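8.3 Snagged leads: what to do when the arm picks up more than it meant to

The Obura kitting cell handles motors and round boards without much drama. Wire leads are another matter. Given the chance, they will hold hands with their neighbours, and the arm lifts the lot and trips fault 873 (unexpected load at gripper).

CAUTION: Fault 873 stops the arm. It does not switch it off. Keep your hands out of the bins until step 3 is done, however easy the tangle looks from where you are standing.

1. Press the stop button on the Gustness control box. Both arms hold position.

2. Check whether the gripper is still holding anything. If it is, leave it alone for now.

3. Turn the key to LOCKED and take it out. Put it in your pocket – the top of the control box does not count as a pocket.

4. Support the lead by its connector and open the gripper with the manual release. Never pull on the wire. Ehab Salem in repairs has a drawer full of the results.

5. Spread the leads across the bin floor so that none crosses another.

6. Look at the bin through the wrist camera view. If you can't tell where one lead stops and the next begins, the arm can't either. Repeat step 5.

7. Unlock, set the speed to 8 per cent and run one pick. Go back to 100 only if it finishes cleanly.

Note: if the fault returns on the same bin, write down the cycle count and ring Pikholm support. "It keeps doing it" has been tried.

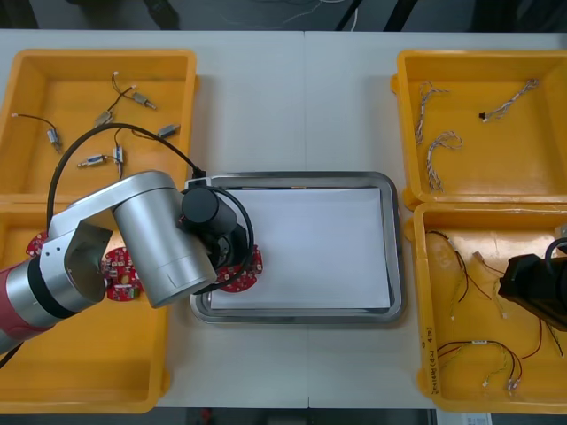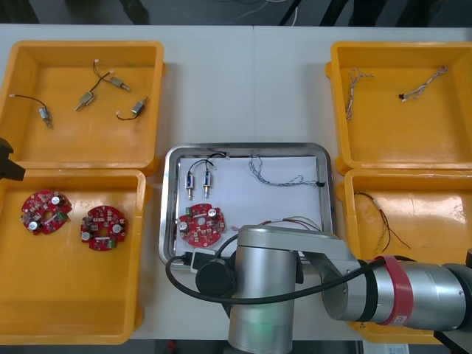
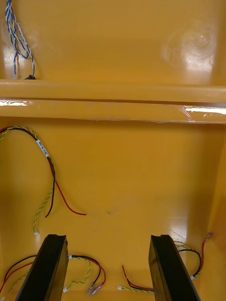

Fig. 8-3. Kitting table with tray and bins (first two views); wire leads in a bin, wrist camera view (last).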